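Visora rebound board, one season of use

I coach the under-14 girls at Ratanaporn, a small soccer club, and I bought the Visora rebound board with my own money. I write this review for other coaches of small clubs, who must think two times before they spend 372 dollars on a thing that only sends the ball back.

First, what it is. A rebound board is a flat, hard surface that stands on the ground at a small angle. The player passes the ball against it and it comes back. It is different from a rebound net, where the ball jumps back from elastic strings. I have used nets for many years, so most of my comparison is with them.

The Visora comes in one long carton. Inside are two panels, a rear frame in four pieces, a bag of bolts and one key for the bolts. The instructions are drawings only, with no words, and drawing number five shows the rear frame from the wrong side. I put it together that way, then I had to open six bolts and turn the frame. After this it went well. My assistant, Ratree Intarasuk, built the second one we ordered and she made the same mistake, so I think the drawing is guilty and we are not. Look at the holes for the ground pegs: they must point away from the player.

Weight

The shop page says 18 kilos. I did not weigh it, but I believe it. One adult can carry it across the field with the handle on top, although the handle is thin and hurts the fingers after a while. I have put some old bar tape from a bicycle around it and now it is fine. Two girls of 13 years can carry it together without complaint, or with only the normal complaint.

It does not fold flat. The legs come in, but the panels stay at full width, and in my car I must put down the rear seats. If you have a small car, measure before you buy. The width is 30 inches for one panel and the two are side by side.

How the ball comes back

This is the reason to buy it. With a net, the ball comes back a little high and a little different every time, and when the strings get old on one side you have a different net every month. With the board the ball stays on the ground if you hit it on the ground. If the pass is bad, the return is bad, and the player has to move her feet to reach it. My girls did not like this in the first weeks. They said the board was broken. By the middle of the season they were asking for it at the start of practice.

We use it mostly for three exercises. The first is simple, two touches, right foot then left foot, from five steps away. The second is receiving on the half turn: pass to the board, open the body, and dribble out through a gate of cones. The third came from Prapai Prasertsri, who coaches the older team. Two boards stand opposite each other with one player in the middle, and a teammate calls which board is next. It is very tiring. Thirty seconds is enough for most of our players, and even for the strong ones I would not go over one minute.

For goalkeepers it is less useful. The angle is fixed, so you cannot make the ball come up at the chest. Our keeper tried with half volleys and a few times the return was good, but mostly it went over her or into the ground. If you coach mainly goalkeepers, take a net with an adjustable angle. We still have our old Grurnine net for that work and I will keep it.

Noise

I did not read about this in any other review, so I want to say it clearly. The board is loud. On each hard pass there is a flat bang, and with two boards and a full team it is a lot of banging. Outside it is acceptable. In December we move into a school gym, and there it was too much. I had to shout all my instructions, and the badminton group on the other half was not happy with me. I bought a rubber mat and put it under the feet, and this took away some of the sound from the floor, but the bang from the panel stays. Now in the gym I allow only inside-of-the-foot passes against it.

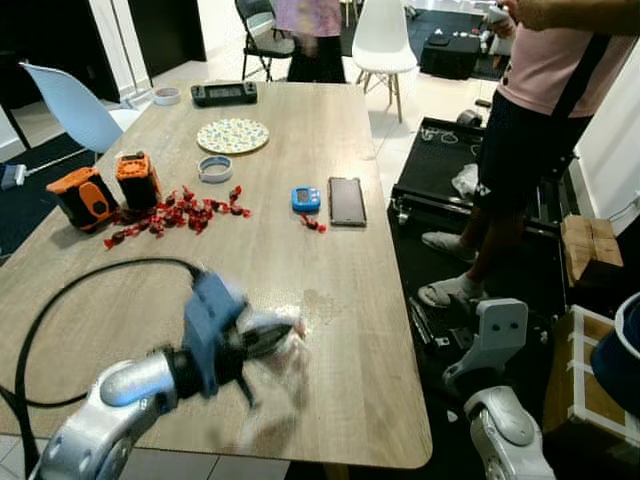 The feet are also a small problem indoors. They are made for grass, and on a smooth floor the board walks backward a few inches with every strong shot. With the rubber mat it walks less. The maker sells a set of indoor feet, but I found the price too high for four pieces of rubber and I did not buy them. If somebody has tried them, please write to me if they hold.

On grass, with the pegs in, it does not move at all. On our artificial field pegs are forbidden, so we put a sandbag on the rear frame. One sandbag for each board was enough for our age group. The older team uses two.

After one season

The surface has gray marks from the balls, and there is one scratch where a girl kicked the panel directly with her studs. These do not change the return. One bolt on the left leg got loose again and again until I changed it for a bolt with a locking nut from the hardware store. There is a little rust on the frame at the place where the handle is fixed. I should say that our boards stay outside under a cover, and the maker recommends to keep them inside, so this rust is partly my fault.

I wrote one time to customer service, to ask for the missing cap of one leg. They answered on Wednesday of the same week and the cap came in an envelope, free. I was satisfied with this.

Compared with the Geso

The other board I considered was the Geso, which is bigger and has four sides, so four players can work together. It costs 700 dollars. Prapai borrowed one from another club and we had it for two practices. The return was as good as on the Visora, maybe a little faster. But four girls around one board means that the balls go everywhere when they miss, and they waited for each other more than I liked. Also it needs two adults to move it. For that money I prefer two of the Visora, even if I must pay the small difference, because I can place them far apart and give each group its own corner.

If you have a good wall beside your field, you do not need any of these products. We have only a wire fence and a hedge.

What I like: the true return along the ground, the strong panels, the quick help with the missing cap. What I do not like: drawing number five, the noise inside a hall, the thin handle, and the width when you must put it in a car.

I give it four stars out of five. I would give a half star more if it folded. For a team that practices on grass from age ten and up I recommend it, and for smaller children I would wait, as the ball comes back too quick for them and they lose interest. Ratree does not agree with me on this last point. She uses it with the under-9 group, with a soft ball and from a longer distance, and she says that they like it very much.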